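Home News Towns Maps Weather Contact

Cillbridge is bigger than Dostside after all

I grew up being told that Dostside was the biggest town in the valley, and I believed it right up until this July. My grandmother said it, my teachers said it, and the sign by the bus station still says it in very large letters. Well, the new survey is out, and Cillbridge has us beat!

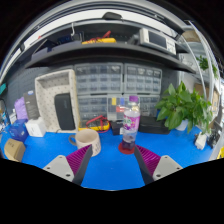
By Agathe Brunet
Towns and Places | 2 comments

The numbers come from the county map office, which spent the spring measuring every town line again. Cillbridge now covers 80 square kilometers and Dostside covers 41. I read that twice, because I honestly thought the columns had been switched. They hadn't – the old figure for Dostside took in the whole of Shearer Lake and most of the marsh on the far side, and neither one has been part of the town since my mother was in school.

I called Sylvain Rey, who worked on the survey, and he was very patient with me (I may have sounded a little hurt). He told me the lake was the main problem. The old maps ran the town line along the far shore, and the newer ones run it along the near shore, and people just kept copying whichever number they liked better. 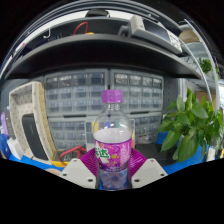
We do still win on people, if you care about that sort of thing, and I do. Dostside has more residents than Cillbridge, and our main street is a good deal longer than theirs. Most of Cillbridge's land is pasture and pine woods up toward the Dandden road, so you can drive for quite a while inside the town line without passing a single house. It's lovely up there in the fall.

The survey also gave a new height for Dandden Hill, which is the highest point in either town. It stands at 3,008 feet, and the line between the two towns runs straight over the top, so both of us get to claim it.

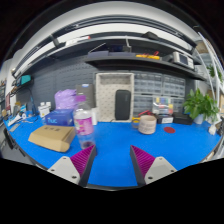 The full maps are on display at the Dostside library until the end of the month, open from 10 a.m., and you can ask at the desk for the old ones too if you want to see how far the line has moved. As for the sign at the bus station, I asked the town office if it's coming down, and they said they're looking into it.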